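Film school or straight into runner work?

Raymonde Lachance

Offered a place on a one-year production course, starts in November. Fees are a lot, would need a loan. Also been offered runner work at a small company, Torres, paid but only just. I'm 20, no credits except two shorts with mates. Want to end up in production design. Does the degree matter to anyone hiring?? Have to answer by 18th July so quick replies pls.

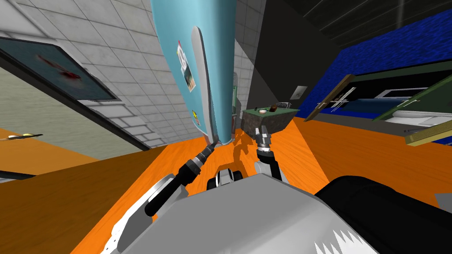 2 replies

Mahfuz Thambiah

Take the runner job. Did the course route myself, good fun, but my first three jobs all came from one person I met making tea. For art department nobody asked where I studied – they wanted to see pictures of sets and a driving licence. Get the licence if you haven't.

Check the hours in writing though. And ask if it's a proper contract or day by day, mine was day by day and I had 6 days work in the first month.

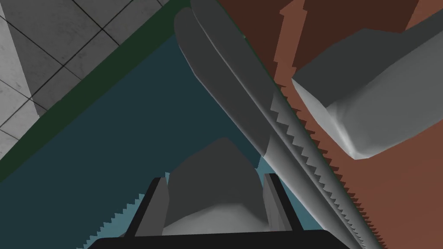
Also ask Torres if they'll let you shadow the art team on quiet days. Some will, some say yes and then you never leave the photocopier. You can always apply for a course later, most let you defer a year if you email before the deadline. Worth asking definately.

Sumathi Poduval

Depends on the course. Mine had a build workshop and real budgets, that was worth it for design. If it's mostly essays and film theory, no. Ask for last year's graduate list and ring a couple of them.

Loan wise – work out the monthly repayment before you sign anything, mine is 94 a month and I notice it. Put a portfolio together either way, interiors mainly, kitchens are good practise becuase everyone knows what one looks like.

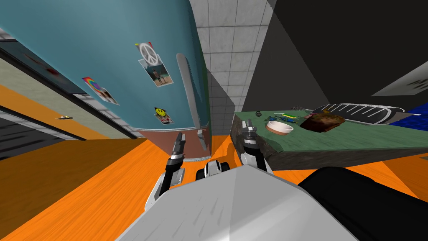 Kitchen interior, fridge with magnets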